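Safety Review Follows Gripper Fault at Dimidton

A gripper fault in August led the Dimidton handling laboratory to suspend work for 2 days and revise its stop procedure. Marilou Javier, who oversees safety at the site, discussed the incident with this office.

The fault occurred during a session with textiles. According to Ms. Javier, the fingers received a command to open and remained closed. "The operator released the trigger and the grip held," she said. "The cloth was pulled tight before the power was cut. There was no injury, but we treated it as a reportable event."

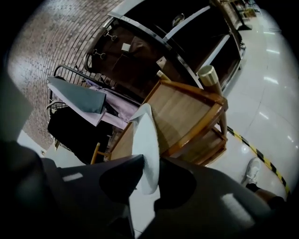

Gripper work beside a chair and a cart of textiles, Dimidton.

The log showed 562 cycles since the last inspection. Imelda Manalastas, the maintenance lead, traced the fault to a worn cable connector. "It passed a visual check," she said. "It failed under load — and our checklist did not include a load test."

Connectors are now tested under load every 53 cycles. Ms. Javier said she had also asked the supplier, Moltent, to review its stated service interval of 1,000 cycles. A reply is pending.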